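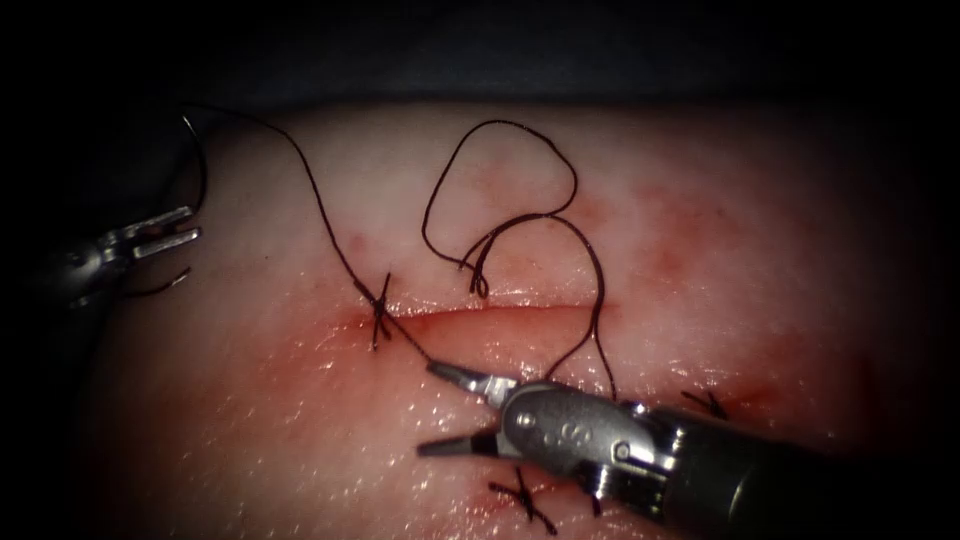
Last changed: September 2020
Thread started by Jocelyn Talavera in Local News & Neighbourhood

Old Tangen motel finally coming down!!

jocelyn_t
Drove past this morning and there are two excavators on the old Tangen motel site. TWO! The fence has green cloth on it all the way to the creek and the sign is already gone from out the front. After the arson trial dragged on for so long I'd given up on seeing this in my lifetime. I've lived on Koltevby Road for ten years and for most of them my view has been blackened roof beams and pigeons. So happy I pulled over and rang my sister.

Does anyone know who has the job? There's a Firnura truck parked at the gate but it might just be the skip bins.

ognjenh
It's Firnura for the whole lot, demolition and carting. They did the silos out past the weighbridge and left that site very tidy, you could have played cricket on it. The east wing goes first, then the office. The dining room stays up until the asbestos people sign off.

Haziq T
Good riddance to the wing, but I'm sad about the dining room. My parents had their wedding there. The owner burning his own place for the insurance shouldn't mean the one decent part gets flattened too. The fire never got near it!

jocelyn_t
Haziq, didn't know that about your parents, that's lovely. But the fire not reaching it doesn't mean the water and the possums didn't. I went in with the history group before they boarded it and my foot went through the floor next to the servery.

Haziq T
Floors can be replaced. They kept the old bank and it was in worse nick.

ognjenh
The bank was brick. The dining room is fibro on stumps. I love that building as well, mate, but at the public meeting the figure to make it safe was more than the land is worth.

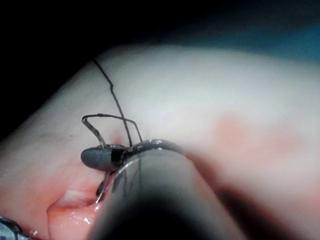
What I'd push for is the timber. There's a hardwood bar in there and doors with the original handles, and Imomier (the salvage yard behind the servo) will take the lot if the shire says yes before the machines get to it. I've written to them twice. If 40 people write instead of one grumpy bloke, it might move along a bit faster.

CempakaR
Done, just sent mine! I asked for the bar to go to the hall, because ours is a trestle table with a cloth on it.

One thing though - everyone is talking about the building and I'd like to hear what goes there after. Slamet and I are directly over the back fence and we've been told three different things by three different people.

slamet_r
Four things if you count the bloke at the bakery, who reckons it's a car wash.

jocelyn_t
Nothing lodged yet, I checked the shire page last night. It's zoned the same as it was. My dream is a park down to the creek with a path joining up to the school. You'd be able to walk the whole way without crossing the highway!

Haziq T
A park I could live with. Still think they should hold off on the dining room for a month and ask for prices again. One quote isn't a process.

ognjenh
Fair point on the quote. I'd sign that.

CempakaR
Dust report from over the fence: not bad at all so far, they've got a hose going the whole time. Start is 7 on the dot. The noise is big but the kids are rapt, they've dragged the outdoor chairs to the back window and I can't get them to school.

slamet_r
It isn't the kids who dragged the chairs.

jocelyn_t
Ha! Put the kettle on, I'm coming round. Will post again when the office goes. And Haziq, if you write something up about asking for a second price I'll take it door to door on our side of the road, even though I think you're wrong.

Haziq T
Deal. Give me until after dinner.

Recent in Local News & Neighbourhood
Creek path: who mows it?
Shire rates notices, are yours late too
Koltevby Road speed bumps (100 replies)
Lost: grey cat near the silos
Hall roof fundraiser dates
Sentencing in the motel case - reading the judgment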